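Call for Contributors: Neighborhood Histories of the Drongate Waterfront

Posted Jan 27, 2022

The Drongate Local History Project is looking for people to help us write, record and edit the second volume of our neighborhood history series. If you grew up near the harbor, moved here last year, study city politics for a living or simply have a drawer full of your grandmother's letters and no idea what to do with them, please read on, and do forgive us if we go on a bit, because we have been looking forward to putting out this call for a long time.

What the project is about

Our first volume followed the old market district from its founding up to the closing of the Serkis cannery, and it was received far more kindly than we had dared to hope (people still stop us at the bakery to argue about chapter four!). The new volume moves down the hill to the waterfront, and it asks how decisions made in the city council changed daily life on the docks. Who decided where the ferry would land? Why did the Mirzaei warehouses get a paved road when the streets behind them stayed mud for another generation? How did the families who worked there vote, organize, complain and get by?

We care a great deal about looking at these questions from the side of the people who lived with the answers. Council minutes are wonderful things, and we have spent many happy evenings with them, but they tend to record the man who made the motion and leave out the woman who had been asking for a water tap for years.

Who we are looking for

Writers who can take on one chapter each. You do not need a degree in history or political science. You do need patience with old paper, and you should be comfortable having your drafts read closely by other people, who will be friendly but will ask where you found things.

Interviewers who enjoy sitting with older residents and letting them talk. Many of the best stories in the first volume came after the second cup of coffee, so please don't apply for this one if you are always in a hurry. A second language spoken in the waterfront neighborhoods is very welcome.

Readers to go through the council records. We have 80 boxes on loan from the city archive, and some of them are in a lovely order and some of them, frankly, look as if they were packed during a flood.

What we offer

Each chapter writer receives a fee of $3007, paid in two parts, the first when your outline is accepted and the second when the final text is in. Interviewers and readers are paid by the session, and we will send you the rates along with our reply. Everyone gets their name in the book, copies for themselves and their family, and a seat at our very loud monthly supper.

The work begins in May, and we hope to have full drafts 14 months after that. Most of it can be done from home, apart from the archive boxes, which must stay in our reading room on the ground floor of the old Tranderix building. There is a ramp at the side entrance and a bus stop across the street.
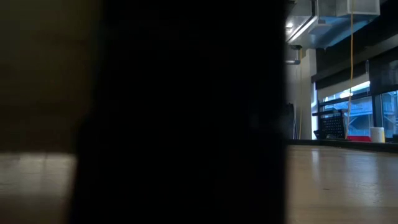 How to apply

Please send us a letter of no more than two pages telling us who you are, which of the roles you would like and what draws you to the waterfront. If you are applying to write a chapter, add a short paragraph on the subject you have in mind. It can be as narrow as one street or one election, and you are free to change your mind later (nearly everyone did last time).

A writing sample is helpful but we won't turn you away without one. A school essay, a letter to the editor or a few pages of family history would all do nicely.

Letters can be left at the reading room desk or mailed to the same address, marked for Archana Maurya, who is editing the volume. Questions about the interviews should go to Wondimu Yimer, and he is glad to talk things over by phone if you would like to know more before you decide.

We read every letter, and we answer all of them, though it may take us a few weeks. If you know somebody who ought to see this call and isn't likely to come across it, please print it out and hand it to them.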